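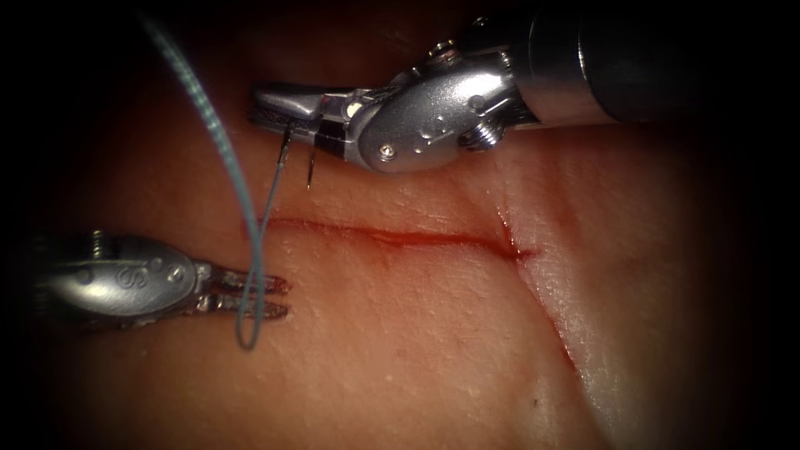

Two robotic instruments facing each other over tissue, horizontal incision.

September, late afternoon
Entered by: mastering bench, Hurnstead

Weltodon reissue, side A again. The label wants a line on the sticker saying the new cut is "from the original tapes, with all the dynamics restored." I have asked twice what was supposed to have been lost and I still don't have an answer I can measure. So before anyone signs off on the sticker, I spent the day comparing what we have.

Sources on the bench:
- the flat transfer of Takine, done in house, 24 bit
- the CD from the first pressing, 16 bit
- the band's own file, which they call the "real" master and which arrived without any notes

Started with the title track. Trimmed all three to the same 459 seconds, lined them up on the first snare hit, matched levels by ear and then by meter. Did the level match twice, as the first time I had the CD a hair loud and of course it sounded better. Everybody who has told me the old CD has "more life" should be made to do this part themselves.

Once matched, the CD and the tape transfer are a lot closer than the fans would like. Cymbals a bit grainier on the CD. Guitars the same apart from a small push low down. The kick has a lump near 200 Hz on the tape which somebody shaved off for the CD, and I can't say they were wrong to do it. With the lump left in, the palm-muted stuff in the second verse turns into one long cough.

The band's file is the odd one out. It's the loudest of the three by a wide margin and the waveform is flat across the top for most of the last chorus. I was told it came straight off the tape with nothing on it. I don't believe that. Tape does round things off, but it doesn't leave a straight edge you could shelve a door with. My guess is a rough limited copy somebody made to play in the van, which then got promoted to "master" through years of being the only one anyone could find. It's a guess. Writing it down as such.

Tried the null test between our transfer and the band's file, knowing it would be ugly. It was. They drift apart within the first verse, so they came from different playback passes at least. No use trying to stretch one to fit the other; you end up measuring the stretching.

Then the Ots. We have it on loan for the reissue and I am supposed to have an opinion on it. It's a very pretty box. The paperwork says it brings back transients that limiting took away, and I would like somebody to explain where it is bringing them back from. Ran the band's file through it with the recovery control at 18, then by itself with no recovery, then bypassed. At 18 the snare gets a click on the front that isn't on the tape transfer at all. I checked four hits against the transfer and on none of them does the shape match. So it's making something up. Might be a nice something on a pop record. On Takine it sounds like someone tapping a pencil on the kit.

To be fair to it, the low setting did something decent to the acoustic intro, a bit more pick noise. I'd want to hear that again blind before I put money on it. The loudness went up slightly with it in, and I've been had by that before.

Where I've got to:

Side A gets cut from our flat transfer. Small dip for the kick lump, nothing else in the low end. No Ots. Sibilance on the ballad still needs a look, the cutter won't like it as it stands.

The sticker. "From the original tapes" I can live with. "All the dynamics restored" I can't. The transfer is a bit more open than the CD, and that is as far as I'd go in print. I've sent that to the label and expect to be ignored.

Side B — haven't touched it. The box for that reel says "alt mixes??" in marker, with the question marks, so I'm not assuming it is what the track sheet says. Whoever gets to it first, play the whole thing through before you clean the heads for the transfer, then clean them again. There was shedding on side A by the end of the reel, not bad, but it was on the guides when I looked.

Left the three aligned files in the session folder with the level offsets typed into the track names. Please don't normalize them.

Recent entries
Why the left monitor sounded better (it was closer)
Hum on the cutting desk, part two
Cable swap listening notes, no result
Weltodon: what was in the tape boxes
Test lacquer, inner groove distortion

Hurnstead workshop notebook | Contact the bench | © Hurnstead | Back to top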